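From: Timeck integration desk
To: wet-rooms list
Subject: Re: [wet-rooms] draft 4, clearances and the "hands empty" rule
Date: April, 07:40

Quick one before I go on site, sorry for the fragments.

On Tue, the Werodard office wrote:
> We've read draft 4 and are mostly happy. Two things bother us.
> First, section 6 says the gripper must be open and empty whenever the
> arm travels between fixtures. Our people find this slow. If the cloth
> is already held, why put it down to go from the toilet to the shower?
> Second, the 70 mm gap to glass. In the flats at Zaugg there are
> places where you can't keep 70 and still reach the wall behind. Can we
> have a lower figure for framed glass?
> Also please can somebody fix the numbering, there are two 6.3s.

Please ignore the weekday in the quote, the archive strips the rest anyway.

Taking the easy one first. Numbering, yes, will fix. The second 6.3 becomes 6.4 and everything shuffles down.

Empty hands. I'd like to keep it, at least between toilet and anything else. It's a hygiene rule before it's a motion rule. A cloth that has been round the seat doesn't go near the shower, full stop, and the simplest way to make that stick is to say the fingers hold nothing on the way across. If you let people carry "clean" cloths then somebody has to decide what clean means and log it, and we tried writing that at Jemora and got 2 pages nobody followed. What I could live with: cloth may be carried inside one zone, e.g. wall panel to wall panel. Not across zones. Would that do you?

Fingers open or closed while travelling, I don't much mind. Draft says open. Reason was that a wrist camera sees more between open fingers than past closed ones, but open also makes the whole thing wider, which brings us to the glass.

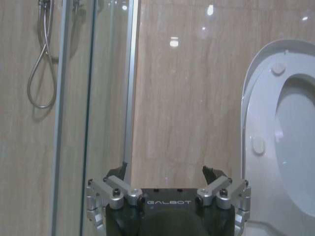
The 70 mm is measured from the widest point of the hand, so linkages and brackets included. I think some sites are measuring from the fingertips, which gives a nicer number and the wrong one. Will reword so it can't be read both ways. Suggested text:

6.2 Clearance to glass is taken from the outermost part of the gripper in its current opening, to the nearest glass or frame, whichever is closer.

As for a lower figure next to framed glass, not keen. Frame doesn't help if you come in at the pane edge. But I'd accept a reduced speed band instead: under 70 allowed if the arm is at crawl speed and a person is standing at the stop button. Below 25 no, wait, we haven't tested that, leave the lower limit blank for now. Somebody with a Zaugg flat to hand please measure the tightest spot and send it round.

Two more while I'm here.

Shiny walls. Draft says nothing and it should. Gloss panels throw the ceiling lights straight back and glass is worse, you get depth readings from things that aren't there. Propose a line saying depth alone must not be used for clearance to glass or gloss surfaces. Use the room survey or touch at low force. Please don't write "or equivalent" after it, everyone picks equivalent.

Loose items. Shower hoses, mainly. They hang wherever the last person left them and they aren't in the survey. Same with toilet seats, up or down changes the shape of the room quite a bit. So: seat position and hose position to be checked at the start of each visit and agian after anyone has been in. It's on the Jemora checklist already (item 4 I think) and takes no time at all. Could just be copied over.

The Werodard log has 381 visits in it, if I read the sheet right. Could you pull out the ones where the arm stopped itself near glass? Only the distance and where it was measured from. Even a rough list would settle the speed band argument quicker than me typing.

Not touching section 8 in this round. Cleaning the gripper between flats needs its own thread, the wipe-down wording is a mess and the joints and screw heads aren't mentioned at all, only "outer surfaces".

Comments on 6.2 and the zones thing by end of the month please, then I'll send draft 5.

Van's here, got to go

Timeck integration desk

--
wet-rooms mailing list
To leave the list, send a blank message with "leave" as the subject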